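Two arms on the packing bench

January 22, 2022

We got the arms at Cosenport in December. I have worked the small goods line there for 6 years, mostly putting bottles into bins for the Sostham orders, and I figured I should write down what has changed before I forget how it was.

The old way was 435 bottles a shift per person. My wrists knew it by lunch. Now two arms do the picking and I look after them, clear the jams and check caps. Fredy Tamayo, who runs our shift, set it up so we swap every 30 minutes between watching and labeling. The watching is harder than it sounds - you get sleepy.

Pay is the same. Hours are the same so far. Two people moved over to the Flemitz side, one of them happy about it and one not.
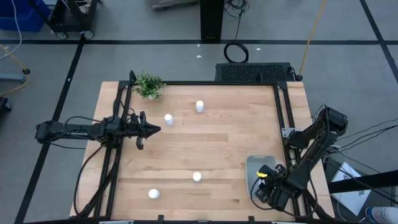
The part I did not expect is how much I miss talking. With four of us at a bench you talked all day. Now I get 20 minutes at break and that is it. I told Fredy and he said he would ask about putting the labeling table closer. I would like that more than a raise - well, almost. Training for the next group starts soon and I said I would help with it.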